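How to keep a loaf fresh without a bread bin

I gave up on my bread bin in August (it took up half the worktop!) and I've been doing it this way ever since. Let the loaf cool right down first, two hours at least, then wrap it in a clean cotton tea towel and tuck the ends under.

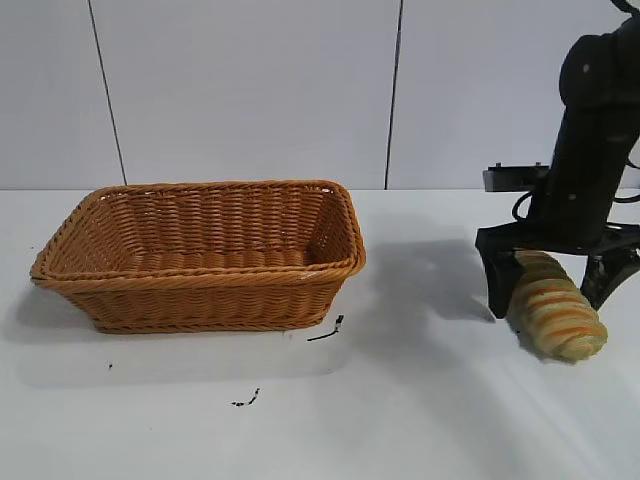 Crusty bread hates plastic, so save the bags for the freezer. Airflow is what you're after, and an open woven basket with flared sides like that one does the job nicely. Pop the wrapped loaf in, cut side down, and slice only what you need. Day-old ends make lovely toast.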